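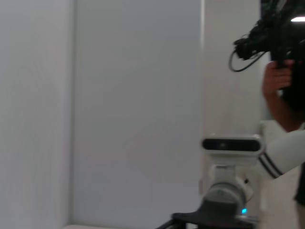 Wrist view of the other arm: camera housing, bracket, gray joint, black gripper base.

# Parnum cell: setup and upkeep notes

August 8, 2020
By the Parnum cell maintainer

## What this is

A README for the two-arm cell we call Parnum, covering how it gets set up, what to check before recording, and what to do when it misbehaves. It replaces the old Orkico wiki page, which claimed the cell could be "brought up by anyone in minutes." I have not seen that happen. If you have, please write down what you did.

The recordings made on this cell go into the Lernia set. The data card for Lernia is kept separately. I only repeat the parts of it that depend on the hardware.

## Hardware

- Two arms on a shared base, each with a wrist camera on a bracket.
- One gripper per arm, bolted to a black base plate under the last joint.
- One control computer, running the Moriarty launcher.
- A spare bracket and a spare cable for each wrist camera. Check the drawer before you trust this line.

The vendor sheet says the brackets are interchangeable left to right. They fit either way, true. The calibration does not carry over, and the sheet is silent on that.

## Powering up

1. Clear both arms by hand, with the brakes released.
2. Turn on the base, then the control computer.
3. Wait for the status lights on the grippers. A lit cyan LED means the gripper has power. The old page said it meant "ready." I have had it lit on a gripper that would not close.
4. Start Moriarty and wait for both wrist streams.
5. Open and close each gripper once from the console. Watch it do so with your own eyes.

Let the arms warm up for around 30 minutes before calibrating. I was doubtful about this one and skipped it through most of March. The joint offsets drifted enough that I had to redo the work, so now I wait.

## Wrist camera calibration

Moriarty has an automatic routine. It prints a green PASS nearly every time, including the time I ran it with the two streams swapped. Treat PASS as "the script reached the end."

What I do in place of trusting it:

- Run the routine, save the result, run it again from a different start pose and compare the two files by hand.
- Point each wrist camera at the other arm. If the overlay of the arm model doesn't sit on the real arm, the calibration is bad, whatever the console says.
- Check the bracket fasteners before blaming the software. A loose bracket looks exactly like a software fault in the logs.

Do the cross-view check with the arms stopped. A moving wrist gives you soft edges on the camera housing and you end up lining the overlay up with a smear.

A plain wall behind the arm makes the overlay easier to read. It does nothing for the feature tracker, which has very little to hold on to in a large gray panel and will happily report a confident pose anyway. Use the printed board for any number you plan to keep.

## Cables

Most of the downtime on this cell is cables. The release notes for the last two Moriarty versions promise "improved stream stability," and I can't tell any difference. Replacing the wrist cable on the left arm made a difference.

- Leave slack at the wrist. Turn the last joint through its full range by hand and see that nothing pulls tight.
- No zip ties on the moving links. Use the soft wrap.
- When a stream drops, swap cables between arms first. If the fault moves with the cable, bin the cable. Do not put it back in the drawer.
- Anyone working near the arms with handheld gear keeps their own cable out of reach of the grippers.

## Gripper care

Wipe the base plate with a dry cloth. The vendor recommends a cleaning kit, and I have not found a job it does that the cloth doesn't. Check the finger screws every 6 sessions. If a gripper closes unevenly, take the fingers off and look at the guides before running the re-zero command, because re-zeroing will hide the problem for a day or so and then you get to find it again in the data.

## Known issues

- People show up in the wrist views, often only partly. The Lernia filter is supposed to flag these recordings. It misses people at the edge of the picture more than I would like, so don't assume an unflagged recording has nobody in it.
- Motion blur on quick wrist moves. Lowering the exposure helps, then the image gets noisy. Pick one.
- White links against a white wall confuse the arm mask. An "improved mask" is on the Orkico roadmap. It was there last year too.
- Time stamps on the two wrist streams are close but not equal. Do not pair them by index.

## Changes to this file

Edit it when you learn something. Say what you saw and what you changed, and leave out what you think the fix "should" do until it has lasted a few sessions.

Related

Lernia data card
Moriarty launcher: install notes
Parnum cell: replacing a wrist bracket
Orkico wiki (archived)
Printed calibration board, how to mount it flat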